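Plunwood Gets a Fifth Book, and I Have Questions
by Hiếu Lại

So Edberg is bringing back the Plunwood series. If you missed the announcement, and it came on a Sunday night so you may well have, the four-book small-town romance that we were all told was finished is getting a fifth book in May. The first four will be reissued alongside it with new covers and what the press release calls "expanded intimacy and fresh chapters throughout."

I have read that phrase several times and I still don't know what a fresh chapter is. A new chapter, I suppose. The press release doesn't say how many there are, which books they land in, or whether someone who already owns the old editions needs them to follow the new one. I wrote and asked. I got back a very friendly note telling me readers were going to fall in love with Plunwood all over again, and a link to preorder.

For newcomers: Plunwood is a river town with one bakery, one garage, one vet and a suspicious number of single men over six feet tall. Nautiyal wrote the first book as a standalone. It was a second-chance story about a court reporter who comes home to sell her aunt's house and finds the boy who skipped their wedding renting the upstairs. I liked it a lot. The dialogue was quick, the aunt was a real person with opinions about gutters, and the apology scene, when it finally came, was an apology. He said what he did and he said it was wrong. You would be surprised how many heroes get through 300-odd pages without managing that.

Book two was good. Book three was the vet, and the less said about the goat the better. Book four wrapped up every loose thread in town with a double wedding, and Nautiyal put a letter at the back saying goodbye to the place. I'm quoting from my own copy: "I've locked the door and left the key under the mat, and I'm not going back in." That seemed clear to me.

Now we are going back in. The new book follows the garage owner's younger brother, Cal, who was mentioned exactly twice in the first four books, both times as being "out west." He returns with a secret. The heroine is the new librarian, who also has a secret. The blurb runs to three paragraphs and uses the word "unforgettable" in two of them. There is a fake engagement, a snowstorm, and a cabin with what I will bet good money is a shortage of beds.

I don't object to any of that on principle. I have happily read the one-bed book more times than I could list here, and I'll read it again. What I object to is the sales job. Edberg says the return is due to "overwhelming reader demand," and the proof offered is a poll on Undel, the reading app, in which 81 percent of people said they wanted more Plunwood. I looked up the poll. It had 273 votes. It was posted in the Plunwood fan group, where the other answer you could pick was "No, I'm done (sad face)." If you ask people at a pie counter whether they like pie, you'll get a number like that too.

Then there's the price. The four reissues are being sold only as a set until the fall, and the set costs $74 in paperback. I don't know who that's for. New readers are unlikely to spend that on a town they've never visited, and old readers already have the books. What's left is the old reader who is afraid of missing something, and I don't love a plan that leans on her.

As for the expanded intimacy, I got hold of a sample from the second book, the boathouse scene. Those of you who remember it will remember that it stopped at the door. The door was the whole point! He holds it open, she stands there with wet hair thinking about her mother, and she goes in, and the chapter ends. The new version goes in with them and stays for eleven pages. They're competent pages. They could be in any book. She no longer thinks about her mother, because that paragraph was cut to make room.

A few of you wrote last month to say I was too hard on series fiction in general, and one of you said I should try enjoying things. Fair enough. I enjoyed the first Plunwood book enough to buy it for two sisters-in-law. I'd be glad to be wrong about the fifth. Nautiyal can write, and a writer is allowed to change her mind about a key and a mat, particularly if somebody at Edberg is offering to pay the mortgage. The first chapter, which is free on Undel, has a decent joke about overdue fines and a nice bit with the librarian's landlord. It also has Cal leaning on something on every single page. A truck, a counter, a doorframe, the truck again.

My advice, for what it's worth: hold off on the set. Borrow the fifth from the library when it turns up and see if it stands without the fresh chapters. If you have the original paperbacks, hang on to them, especially the second. If you don't, the used copies are still cheap, and they still have the aunt, the gutters and the mother in the boathouse. I'll review the finished book in the summer issue, all 600 pages of it, if the listing is right about the length. No romance needs 600 pages. The goat had fewer. 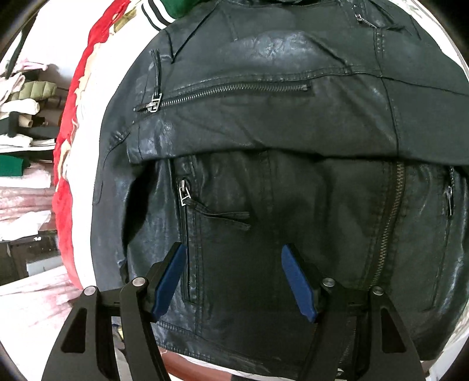 Cal's wardrobe is my last complaint, and then I'll let him go. In the free chapter he wears a leather jacket described only as "worn soft by hard years," and we're meant to take the rest of the man from that. Every returning brother gets this jacket, and no author ever seems to have looked at one. A black leather jacket can be glossy as a new shoe, with stitched seams curving all over the place and a long zipper running across the chest on a slant, plus a couple of short ones nearby. Give me a hero who gets his scarf stuck in one of those while he's trying to smolder at the librarian, and I'll preorder the sixth.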